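Rapport de projet – Rangement d'un petit poste de repas
Module « Objets et usages », deuxième année
Travail en groupe, rendu de février

1. Sujet et point de départ

Le sujet demandait de choisir une activité domestique courte et de l'étudier à partir des objets qu'elle met en jeu. Notre groupe a choisi le rangement d'un poste de repas pour une personne : un bol, une tasse, un plateau, une planche et un petit meuble à tiroir. Ce choix vient d'une visite faite au premier semestre à la résidence Stoltthorpe, où les studios ont des plans de travail très courts. Plusieurs résidents nous avaient dit qu'ils laissaient leur vaisselle dehors faute de place, et qu'ils finissaient par manger sur le lit.

La question de départ était la suivante : comment disposer quelques objets courants sur une petite surface pour pouvoir préparer quelque chose sans tout déplacer ?

Nous n'avons pas cherché à dessiner un meuble neuf. Le travail porte sur la place des objets et sur l'ordre dans lequel on les prend.

2. Ce qui existe déjà

Nous avons regardé deux gammes de rangement de cuisine. La première, Flilow, propose des casiers empilables. Ils tiennent bien, mais il faut enlever celui du dessus pour atteindre celui du dessous. La seconde, Tosh, est faite de plateaux à compartiments. L'accès est direct, par contre chaque compartiment est prévu pour un format précis, et un bol un peu large n'entre pas.

Nous avons aussi relu le dossier Sement, rendu par un groupe de l'année précédente sur les cuisines partagées. Sa conclusion nous a servi : un rangement est abandonné quand il oblige à poser un objet ailleurs avant d'en prendre un autre. Nous avons repris ce critère sous le nom de « geste d'attente ».

3. Matériel

Le budget était limité et presque tout a été emprunté ou récupéré. Les objets retenus sont les suivants :

un bol rond bleu clair, avec deux petites anses
une tasse ronde rose
un plateau carré rosé, à bord relevé et coins arrondis
une planche blanche rectangulaire
un petit meuble en bois clair avec un tiroir à façade rouge

Le meuble est plus intéressant que prévu. Au début nous voulions y ranger la tasse, puis nous avons gardé le tiroir pour les couverts et les sachets. Il s'ouvre vers l'avant, ce qui impose de laisser de la place devant lui. Cette contrainte a décidé d'une bonne partie de la suite.

Nous avions aussi prévu un égouttoir. Il a été abandonné à la première séance : une fois posé, il ne restait plus assez de surface pour la planche.

4. Méthode

Le travail s'est fait en quatre étapes : relevé des habitudes, essais de disposition, tâche chronométrée, puis discussion avec les participants. La tâche était toujours la même : sortir un sachet du tiroir, poser la planche devant soi, couper un fruit, mettre les morceaux dans le bol, puis tout remettre en place. Les participants étaient des étudiants de la promotion.

Pour chaque passage, nous avons noté la durée, les gestes d'attente et les objets remis au mauvais endroit. Une partie des notes de la première séance est inutilisable, car nous n'avions pas défini à l'avance ce qu'était un mauvais endroit. Un bol tourné d'un quart de tour compte-t-il comme mal rangé ? Nous avons finalement décidé que non.

Avec les passages d'essai, nous arrivons à plus de 800 gestes notés. Le tableau complet est en annexe.

5. Dispositions essayées

5.1 Disposition en cercle

Les objets étaient placés autour de la planche. L'idée était que tout soit à la même distance de la main. En pratique, les objets posés devant gênaient les avant-bras, et la tasse a été heurtée plusieurs fois. Les participants la déplaçaient d'eux-mêmes avant de commencer, ce qui fait un geste d'attente à chaque passage.

5.2 Disposition empilée

Le bol était posé sur le plateau et la tasse dans le bol. C'est la disposition qui prend le moins de place au repos. Pour préparer, c'est la plus lente : il faut tout défaire, et les participants ne remontaient pas la pile dans le même ordre. Deux d'entre eux ont laissé la tasse à côté en disant qu'ils la rangeraient plus tard.

5.3 Disposition en ligne

Les objets sont alignés sur la moitié arrière du plateau de table et la planche vient devant, le long côté dans le sens de la profondeur. De gauche à droite, on trouve le bol, le meuble, la tasse et le plateau. Le tiroir peut rester ouvert sans toucher le reste. C'est la disposition que nous avons gardée.

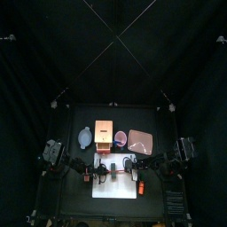
6. Résultats

La disposition en ligne est la plus rapide des trois et celle qui produit le moins de gestes d'attente. L'écart avec le cercle est net. Avec la pile, il est plus important encore, mais la comparaison est moins juste – la pile est pensée pour le repos et non pour l'usage.

Les erreurs de rangement concernent surtout la tasse et le plateau, qui sont parfois inversés. Le bol et le meuble ne sont presque jamais déplacés. Plusieurs participants ont dit que le meuble leur servait de repère et qu'ils replaçaient les autres objets par rapport à lui.

Le tiroir a souvent été laissé ouvert à la fin de la tâche. Nous ne l'avons pas compté comme une erreur, la consigne ne disant rien à ce sujet. Il faudrait le préciser si l'essai était refait.

7. Limites

Les participants se connaissaient et certains avaient vu passer les autres avant leur tour. La table utilisée est plus dégagée qu'un vrai plan de travail, sans évier ni plaque à proximité. Enfin, aucun gaucher n'a participé, alors que la place du bol à gauche a sans doute une influence sur le geste.

8. Suite possible

Nous aimerions refaire l'essai dans un studio de Stoltthorpe, sur plusieurs jours, avec la vaisselle des résidents. Il serait aussi utile de tester la ligne inversée, avec le plateau à gauche et le bol à droite.

Annexes : tableau des gestes, grille d'observation, consigne lue aux participants.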